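July, a little past eleven at night, kitchen still hot

Four words into chapter two. I had planned on four pages. The four words are "My father's shop was" and I have been sitting over them since supper, wondering what it was. Narrow, mostly.

The memoir class meets again soon and Mwajuma Mohamedi wants a draft from each of us, double spaced, with an opening that "lets the reader in." Mine lets the reader in and then leaves him standing in the hall with his coat on. Chapter one took all winter and ends with my being born, so at this pace I should reach kindergarten around the time my knees give out entirely.

The machine is not helping. I opened the file this afternoon and the word count at the bottom said 1,604, which was a pleasant surprise until I scrolled down and found that I'd pasted the same scene in twice, the one with the goat. It reads better the second time, if anything. I took one of them out. Then the computer froze with the cursor in the middle of "goat" and I went and did the dishes, and wiped down the top of the refrigerator, and wrote to my cousin in Bisura, to whom I have owed a letter since her second wedding.

Rehema Mrema says I should write by hand. Rehema has written sixty-three pages by hand and can't read eleven of them. She also says I should get a new computer, and that a person who can spend what I spend on cheese has no business complaining about a slow one. I told her I'd look into it. Looking into it took up the stretch from four o'clock until supper, and I now know what a socket is. 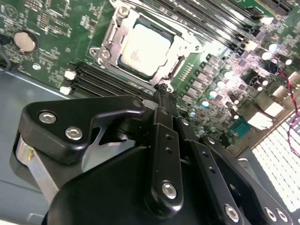
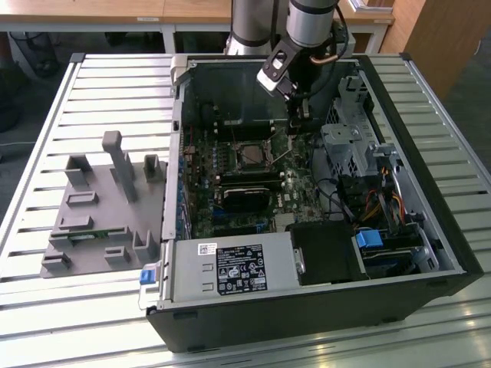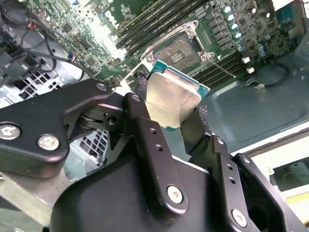
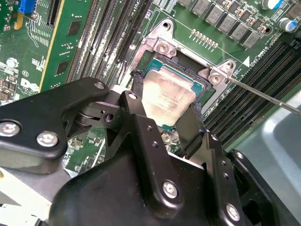 Green motherboard and CPU socket, four views. Photos: Hekilitz

I also read a long argument between two strangers over thermal paste, and I took a side, and I was angry on his behalf all through my soup.

Back to the shop. What I want to say is that my father sold buttons and thread and zippers to people who mostly came in to talk, and that he disliked talking. He'd hold up a card of buttons and look at it very hard until they stopped. My mother did the actual selling. When she was out he would sometimes turn the sign around and sit in the back with the radio low, and if somebody knocked he'd put one finger to his lips, at me, as if I were the one likely to give us away. I was six. I loved it more than anything we ever did together, and I can't get it onto the page without sounding like a greeting card.

Mwajuma would tell me to leave out the part about loving it. She's probably right. She took the last line off my goat scene and the goat improved at once.

Other business. Mushi threw up on the bath mat again and then sat beside it looking let down by me. The Skiltow bus has changed its stop to the far side of the bank, so add 2 minutes each way, uphill both times by my reckoning. Peaches are in, not good yet. I bought six.

Must ask Rehema what my father kept in the blue drawer. She used to come in with her aunt and she remembers everything, except where she put page forty. I have it as hooks and eyes but I may have made that up to have something in the drawer.

"My father's shop was closed." That's five words. Going to bed.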